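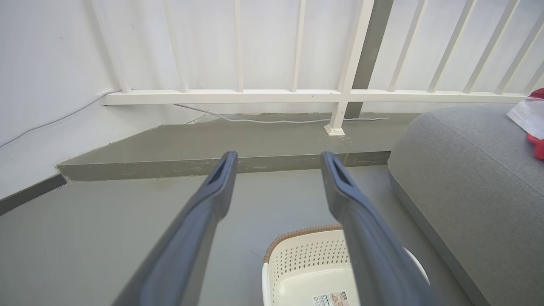 Today I was at the open day of Gauthier, the robot workshop in Jollville. The bus from Sultville takes 60 minutes, so I had time to prepare my questions.

They let visitors come in groups of 16. The arm is called Jurow and it has a gripper with two long gray fingers. It works with household things, like a white laundry basket with small holes.

I asked why a basket. The engineer said the rim is difficult: the robot must come from the correct side, and every basket has a different edge.

In our group 7 people wanted to drive the arm. I was the last one. My hands were too fast and she told me "slower, slower" many times.

I am 19 and I study mechanics, so I asked also about internships. They take students from June. I will write to them tonight, after I correct my letter.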